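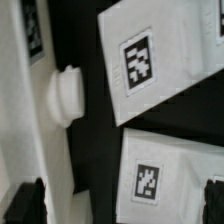
Quiénes somos

Gruremum diseña y fabrica piezas de mobiliario a escala reducida para bancos de ensayo: cajoneras, cajas con tapa, tableros, tiradores y pequeños cuerpos apilables. Trabajamos para laboratorios universitarios, centros de formación profesional y departamentos de ergonomía que necesitan objetos domésticos de geometría conocida y repetible. No fabricamos mueble de uso final ni juguetes.

El taller se abrió con 2 personas y un único producto, una cajonera de sobremesa. El catálogo actual comprende 18 referencias, todas en blanco mate. Cada una se entrega con plano acotado, lista de componentes y hoja de colocación de etiquetas.

Qué fabricamos

La familia principal se llama Cotden y agrupa las cajoneras. El cuerpo se compone de bloques que se montan uno sobre otro. El bloque superior sobresale ligeramente respecto al resto, de modo que el canto sirve de referencia al medir la altura total. Las etiquetas cuadradas en blanco y negro se aplican sobre caras planas -- nunca sobre una arista ni sobre una junta -- y su posición se comprueba con plantilla antes de embalar. 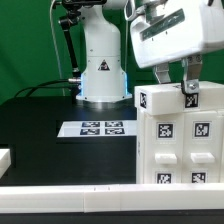
Cajonera blanca de bloques, con etiquetas en el lateral y en el frente del bloque superior.

Los tiradores de la serie son rectangulares o pomos cilíndricos escalonados, con un collar más ancho en el lado del panel. Se suministran montados, junto con un juego de repuesto. El pomo se puede sustituir sin desmontar el cuerpo de la cajonera. Para pedidos con otra forma de tirador se requiere un plano del cliente y un mínimo de 19 unidades.

La segunda familia, Grernonmont, reúne cajas y tableros. Las cajas se ofrecen en formato grande y en formato pequeño alargado. Los tableros se venden sueltos o como tapa, con etiqueta centrada o desplazada hacia un borde según la aplicación.

Criterios de acabado

El acabado mate es obligatorio en todo el catálogo. El brillo superficial dificulta la lectura de las etiquetas y altera la percepción de los cantos bajo luz lateral. Las superficies se revisan a contraluz y se rechazan las piezas con rebaba, alabeo o marcas profundas. Las rozaduras leves por uso no se consideran defecto y no afectan a la garantía.

Los colores especiales se estudian caso por caso. Hasta la fecha solo se ha servido una serie en gris, para un centro que trabajaba sobre fondo claro. Para fondo negro recomendamos el blanco estándar.

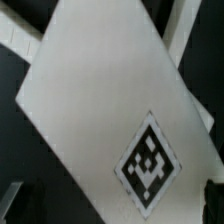

Cómo trabajamos

Cada referencia pasa por diseño, prototipo, verificación dimensional y serie corta. Rosalía Alcaraz dirige el diseño y firma los planos. Aarti Nigam es responsable de verificación; su sección mide la primera y la última pieza de cada serie y conserva ambas como testigo. La documentación técnica corresponde a Rafail Stamatopoulos, que mantiene también el archivo de versiones. Un plano retirado no se borra: queda accesible con la indicación de la referencia que lo sustituye.

El archivo contiene 752 fichas entre planos, plantillas y hojas de medición. Los clientes pueden solicitar copia de las que correspondan a sus piezas, incluidas las descatalogadas.

Las cajas se verifican con la tapa puesta. Se controla la junta entre tapa y cuerpo, que debe ser continua en todo el perímetro, y la planitud de la cara superior. En las cajas grandes se pueden aplicar dos etiquetas arriba y una en el frente, cerca del borde inferior.
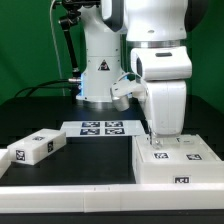
En el formato pequeño la disposición habitual es distinta: una etiqueta en la cara superior y una en cada testero. Con ello la caja conserva al menos una referencia legible en la mayoría de las orientaciones sobre la mesa. Si el cliente indica otra disposición, esta se anota en la hoja de colocación y se mantiene en los pedidos sucesivos -- salvo instrucción contraria por escrito.

Formación y visitas

Pallavi Shukla coordina la colaboración con centros docentes. El programa Moldovan permite a grupos de alumnos montar una cajonera completa, medirla y redactar el informe correspondiente con el mismo formulario que emplea el taller. La convocatoria se abre en septiembre. Las plazas se asignan por orden de solicitud y el material queda en propiedad del centro.

Pedidos y repuestos

Sneha Chauhan atiende presupuestos, plazos y repuestos. Para tramitar un repuesto es necesario indicar la referencia y la revisión del plano, que figuran en la hoja entregada con la pieza. Las etiquetas se sirven en pliegos, con instrucciones de retirada y colocación. Los pedidos recibidos antes de las 12:00 se registran en el mismo día.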